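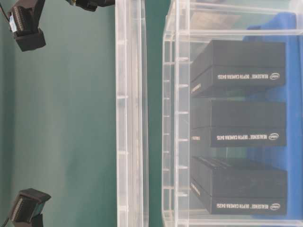
Attachment 1: the teal-green work surface, Lalosholm

Ticket: Heat shuts off by itself at the Lalosholm workshop
Opened by: Sadia Gondal
Product: Stundari wall thermostat
Status: Closed by requester

Original message

Hi there! I'm hoping somebody can help me before my fingers fall off. We have one of your Stundari thermostats on the wall in our workshop, running a Pultusard gas boiler and a set of old radiators, and since the cold weather came in it has been turning the heat off whenever it feels like it. I set it to 68, the boiler fires up, the radiators start ticking the way they do, and then 13 minutes later it all goes quiet. The room never gets anywhere near 68. This morning the thermostat said 59 when I walked in and it still said 59 when I gave up and went to get coffee.

The screen doesn't show any error. The little flame icon goes on, then it goes off, and that's it. I've already done the obvious stuff (new batteries, the good kind, and I pulled the faceplate off and clicked it back on). I also went through the schedule, and it's set to come on at 7 in the morning and stay on until we close up at night. The clock is right. It's not on vacation mode. I checked that twice, because last year it was on vacation mode and I felt pretty silly.

Please don't send me the quick start guide, I have it right here.

Reply from Suleiman Ugwu, Support

Hi Sadia, thanks for all the detail, that saves us a few rounds. Could you go to Menu, then Installer, then Cycle Settings, and tell me what the minimum run time and the heat type are set to? I'd also like to know whether the boiler's own display is showing anything when the heat drops out. The thermostat only asks for heat. The boiler can still say no, and if it does, your flame icon may go out too, depending on how it was wired.

Update from Sadia

OK, so I found the Installer menu (it wanted a code, and the code was on the back page of the guide, so I take back what I said about the guide). Heat type says FORCED AIR. We don't have forced air! We've never had forced air, it's radiators all the way around the room. Minimum run time is set to 4.

The boiler display just says the water temperature, and it was going up nicely until the heat quit. No code. I stood there in the boiler closet with a flashlight for a whole cycle, and it shut down smoothly, fan and everything, like it had been told to.

Should I change the heat type myself, or is that something that will blow us up?

Reply from Suleiman Ugwu, Support

It won't blow you up. Change it to HOT WATER, save, and let the thermostat restart. That setting changes how long each heating cycle is allowed to run, and the forced air one is much too short for radiators. Give it a couple of hours before you judge it and let me know what the room gets to.

Update from Sadia

Changed it, and it's better! Sort of. The cycles are longer and we got up to 63 by lunch, which felt like the tropics. But then around two o'clock it stopped again and wouldn't come back on, even with the setting bumped all the way up. I stood in front of it in my coat, pushing the up arrow like somebody waiting for an elevator.

Then it came back by itself while I was on the phone with the landlord's office. They're over on Orellana and they were very nice and had no idea who put the thermostat in. The old one was a round dial thing and the new one was already up when we moved in, so I can't tell you who did the wiring either.

One more thing, and it's maybe nothing. When I touched the wall plate to take the batteries out again, the screen blinked. Just once. I tried to get it to do it again and it wouldn't.

Reply from Suleiman Ugwu, Support

The blink is very helpful. Please turn off power to the boiler at its switch, take the faceplate off, and give each wire at the terminals a gentle tug. You should have two, in R and W. If either one moves, loosen the screw, push the wire in so no bare copper shows, and tighten it back down. If you see any wire heavier than thermostat cable, or anything scorched, stop there and call an electrician.

Update from Sadia

Found it, found it, found it! The white wire came right out in my fingers. I barely touched it. The screw was down tight but it had been tightened onto the plastic jacket and not the copper, so I guess it was making contact when it was in the mood. Nothing scorched, just the two skinny wires like you said.

I didn't have wire strippers so I borrowed a pair from the bike shop next door, took a little off the end, put it back in and tightened it. The other one was solid. Power back on, faceplate on, flame icon on. I have touched that wall plate all over and it hasn't blinked at me since.

I'm going to leave this open through Saturday, if that's OK, so we get a really cold morning in before I call it fixed.

Reply from Suleiman Ugwu, Support

Good catch on the jacket. No problem leaving it open. While you're waiting, take a look at Menu, then Schedule, then Early Start. With radiators I'd turn it on. It will start the boiler ahead of your 7 o'clock setting so the room is warm by then.

Update from Sadia

Saturday report! Early Start is on, I walked in and it was 67 and climbing, and I took my coat off inside the building for the first time in weeks. It ran all day with no dropouts. I turned it down to 60 for the night before we left, and it was sitting right there when I checked.

Only leftover question, and it's not urgent — is there a way to lock the buttons so people don't keep turning it up to 80? We have one or two believers in the idea that a bigger number heats faster. If it's in the guide just tell me the page.

Otherwise you can close this one. Thank you so much, Suleiman!

Reply from Suleiman Ugwu, Support

Page 22, under Keypad Lock. You can set a maximum temperature on the same screen. Closing the ticket now, and you can reopen it by replying to this message.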